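Come sing with us this fall (yes, you!)

I run the Mulley Community Singers, and we are short on low voices. Really short! We have 19 regulars and only two of them can get anywhere near the bottom line, and one of those is me on a good day. So I'm looking for 8 new people to join us in October, tenors and basses first, though I won't turn away an alto who asks nicely.

You don't need to read music. I put practice tracks up for every part, and most of us learn by playing them in the car until our families beg for mercy. We're doing folk songs from all over this season, plus a long piece I wrote over the summer and keep fiddling with (sorry in advance).

We meet at 7 p.m. in the upstairs room on Liapis Street, finish at 9, and then somebody usually brings out cake. It's $8 a month, which covers the room and the copies.
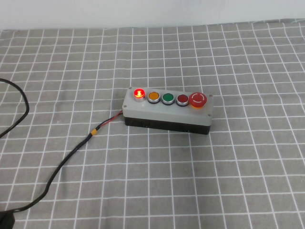 Daranee Kongkaew told me to say that the first night is scarier in your head than it is in the room, and that she hid in the back row for three weeks before she sang a note anyone could hear. She does the solos now, so hiding in the back row is fine by me.

No audition, just a quick chat and a few scales so I know where to put you. Wear something warm, bring water and a pencil, and come up the side stairs, the front door sticks.

Interested? Leave a note for Orathai Srithong at the Graltano bakery counter with your name and phone number, and I'll call you back before the first rehearsal.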